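Mostus Sermon Outlines, data card

What it is

A collection of 200 sermon and Bible study outlines from small congregations that meet in homes, rented rooms and borrowed halls. Each outline is a plain text file with a matching row in an index. The collection was put together by Obinna Dauda and Tuva Torvik, who also wrote this card. Current version: 2.

Who it is for

People who study preaching in small churches, and people who have to lead a study next week and want to see how others have handled the same passage. It was put together by hand and is small enough to read through. It is too small for any claim about what house churches in general believe.

Where the outlines came from

Most were given by four networks of congregations, listed in the index as Mostus, Bukar, Mohammed and Wosley. Bukar and Mohammed are named after the families whose homes the first meetings were held in. Wosley is the only one with a regular hall. Speakers sent in what they had, which might be a typed page, a photograph of a notebook or an email to the person leading the songs. Tuva typed up the handwritten ones and Obinna checked them against the originals.

Fields in the index

id: a short code, never reused
network: one of the four names above
passage: the main Bible passage, book name in full
second_passage: left blank if there is none
title: as the speaker gave it, or blank
setting: home, hall or outdoors
length: planned length in minutes, if written down
discussion: yes if the outline has questions for the group
source: typed, handwritten or email

Outlines with no length written down have a blank in that field. Please don't read the blank as zero. In version 1 it was exported as zero and threw off the averages.

How the text was treated

Spelling was corrected where the meaning was plain. Abbreviations such as "Gk" and "cf." were left alone. Names of people in the congregation were replaced with initials that are not their real ones, and prayer requests were taken out completely. We kept the speakers' own headings, even where they are out of order or a point is missing. Verse numbers were not checked against any translation, and speakers used several.

Known gaps

Wosley is over-represented because it already had a shared folder. There are 7 outlines for outdoor meetings, all from June, so nothing should be made of them. Old Testament passages other than Psalms are thin. Children's talks are left out. In 30 of the handwritten outlines at least one line could not be read, and it is marked [unclear] in the text.

Two speakers asked for their work to be withdrawn after version 1. Their ids are still in the index with the word "withdrawn" and no text.

Permission

Every speaker agreed in writing to the outlines being shared for study and for use in worship. You may print them and change them. Please do not sell them or put them into a paid course. If you preach from one, there is no need to credit it aloud.

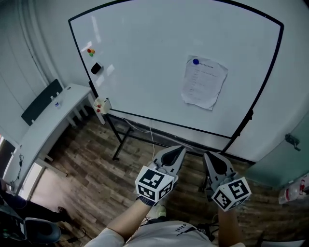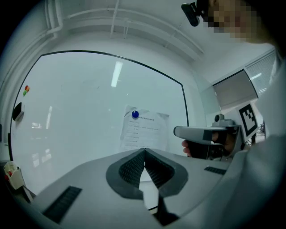
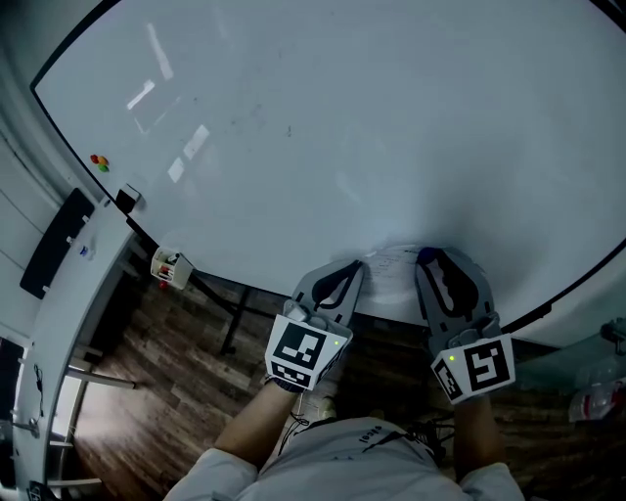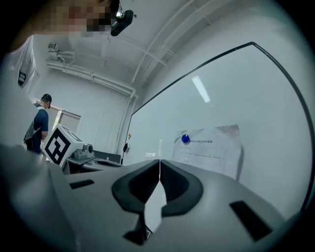

Discussion outlines need a little care when you compare them with the others. Many were written for a leader who would be standing beside a board, and the file often holds only the headings, with the rest meant to come from the group. A short outline of this kind can be a full evening's study. Think of a large whiteboard with a thin black frame, like the one in the pictures, and a heading with three verses under it. We have marked these with "board" in the notes column where the speaker told us so. Unmarked ones may be the same, as we did not ask everybody.

Corrections

Send the id, the line as it stands and the line as it should be. Tuva goes through corrections on a Tuesday evening. Changes to spelling go straight in. Changes to meaning are sent back to the speaker first, and this can take a while. The index is updated at the same time as the text files, and the version number only moves when outlines are added or withdrawn.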